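The plates go out at 10, and the arms get first crack

The lunch service at Melton feeds nearly 600 people out of one kitchen and four smaller ones, one on each floor. For years the floor kitchens belonged to whoever was on shift. Clear the counter, stack the mugs, put the groceries back, start over. Since May the counter work has been shared with two-armed machines, and the people on shift are still working out what that makes them.

Ohemaa Mahama runs the day crew. Fast talker, faster walker. She got 10 hours of training on the Jevden system and says she used maybe half of it.

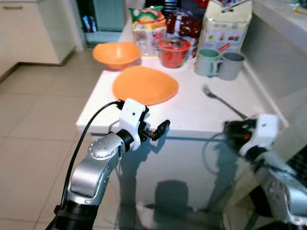

"First week I just stood there," she says. "Arms folded. Like a supervisor at a road job." By week three she was back to doing breakfast prep while the arms handled dishes and cutlery, and going over to sort things out when they stalled. They stall plenty. A fork at a bad angle can eat up a whole minute.

The pay didn't change. The job sheet did. It used to list tasks, now it lists checks, and not everyone on the crew likes that. Two people moved to the main kitchen, where the work is hotter and louder but you get to finish what you start.

Anas Chidiac stayed. He's on afternoons, and he has opinions about mugs.

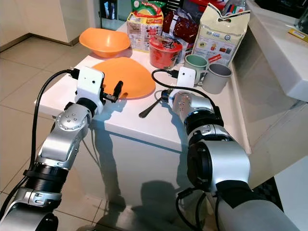
"You put them by the edge, handles out, it goes better," Chidiac says. So now everybody does. That's a habit the crew taught itself, it isn't in teh manual. Same with keeping a gap between the bowl and the plate. Small stuff, but the floor kitchens look different than they did a year ago, laid out for two kinds of worker.

His wrists hurt less, he says. He also misses talking to people. With four on a shift you could gripe about the weather, with two you mostly gripe at the arms.
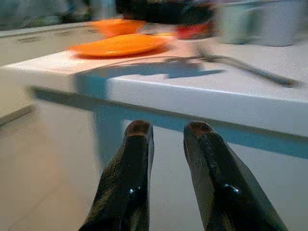 Did anyone lose their job over this?

Nobody was let go, according to Boateng, the contractor that staffs the building. Two open positions were left unfilled though, and the crew noticed.

Mahama wants those jobs back. She brought it up at the Tuesday meeting and plans to bring it up again. Her case is simple: someone has to restock, someone has to wipe down, and when an arm stops mid-reach someone has to drop everything and walk over. 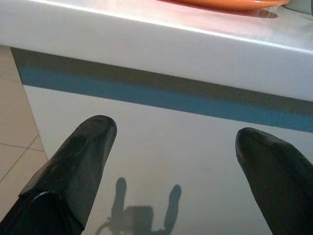 WORK & MONEY

Boateng pays 517 dollars a month per kitchen for the setup, service calls included. A second supplier, Noka, has offered a cheaper deal and the crew has been asked to sit in on the demo. First time anybody asked them before signing, Mahama says. She's bringing a list. Chidiac is bringing his own mugs.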